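Oil or leave it bare? Pine shelf for the kitchen
Skatemero Home Forum > Woodwork and Finishing
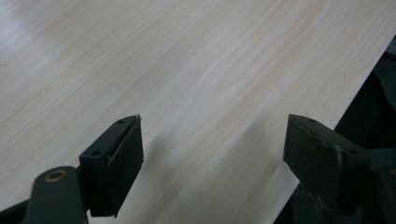 carmela_f
My mother kept her spices on a painted shelf for thirty years and I have always wanted something plainer, so now that we're in the new house I'm finally putting one up next to the stove (my husband says the wall has been waiting for it, bless him). I went for a light softwood, pine or close to it, and you can see how quiet the grain is, long fine lines and no knots on this stretch. I'd hate to lose that pale color. Do I oil it, wax it, or leave it alone?

Posted 2023-05-30

kiprono_l
Welcome, Carmela! I'd oil it, two thin coats, and wipe off every bit of extra after ten minutes or so. It will go a little yellow, I won't pretend otherwise, but next to a stove you get grease in the air and bare pine drinks it right up. Ask me about my first bread board sometime.

baumgart_bench
Have to disagree with Kiprono, friendly as ever. Oil on pine goes orange in a few years, and she said she wants it pale. Water-based clear coat, matte, and sand lightly between coats. Mine has been up since April of last year and still looks like the day I hung it.

kiprono_l
One year is nothing! Come back to me in ten. And you can't touch up a clear coat in one spot the way you can with oil.

mitiku_t
What about white soap finish? We did our kitchen table that way and I love the feel of it, though you do have to redo it now and then, and turmeric wins every time.

carmela_f
Oh, turmeric is half of what's going on that shelf, so maybe not soap! I'll try the oil and the clear coat on two offcuts and leave them by the stove for a month. Thank you all so much, I'll post how they look.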